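Fedodstead Seed Library: where we are at the halfway mark
Prepared for the Altari Fund, January
From Nneka Ugwu, project lead

Hi all, and thank you again for the second payment, which landed just as the heating bill did! I've tried to keep this one shorter than the fall report (Kamarul says I failed, but he says that every time).

The big news is that we now have 85 varieties in the drawers, up from 77 when I last wrote. Most of the new ones are beans and squash, with two okras from Binta Oyewole's own garden and a lettuce that I've been told is very slow to bolt. The germination tests are done for everything except the peppers. Peppers take forever and the back room gets chilly at night, so Tanko has them on a heat mat at his house for now.

A good part of the fall went on pickups. Growers in the outlying towns were happy to donate but couldn't always get to us, so Modupe and I split the driving between us and went to them.

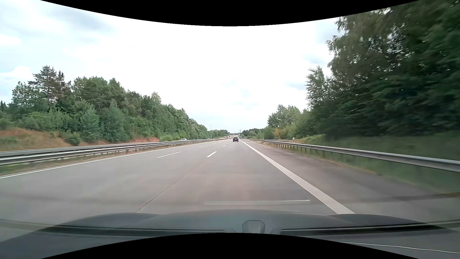
We budgeted for mailing envelopes back and forth and hardly touched that line. I'd like to move what's left over to storage jars, if that's all right with you. The paper packets are fine for lending but not for keeping seed from one year to the next, and we lost a batch of dill to damp in October. My fault, I had it on the bottom shelf by the outside wall. The bottom shelf now holds trowels and nothing else.

Lending itself is going well. We have 140 members signed up, and the Saturday-style rush we were worried about never came, mostly thanks to the evening hours Modupe added. The new catalog software from Cludico is a mixed bag. Searching is quick, but it won't let us record the year a seed was saved, so we write that on the packet by hand. I've asked them twice about it and will ask again.
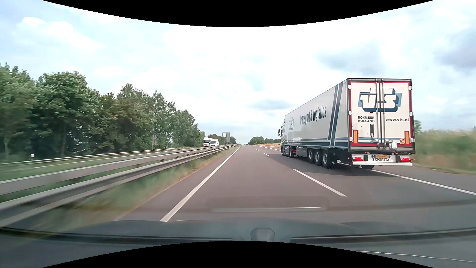
On the highway.

Now the part that's behind. We promised you 16 seed-saving classes this year and I don't think we'll make it without a second teacher. Binta has offered to take on the tomato and bean sessions, and the Khumalo community kitchen will give us their long tables for free in the mornings. If you're okay with it, I'd pay her out of the printing money (we overestimated printing by a lot). 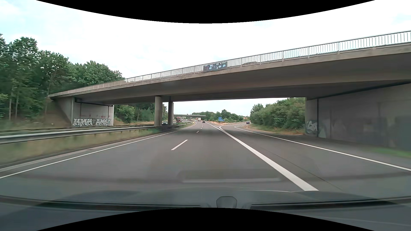 2 min read

For the next few months we're planning the spring swap, a proper label printer, and a grow-out of the old Fedodstead pole bean, which is down to one jar and makes me nervous. Tanko is drawing up the plot now. I'll send the budget sheet separately once Kamarul has checked my adding. Call me any time after 4 p.m. with questions, and do come by for the swap if you can!

Nneka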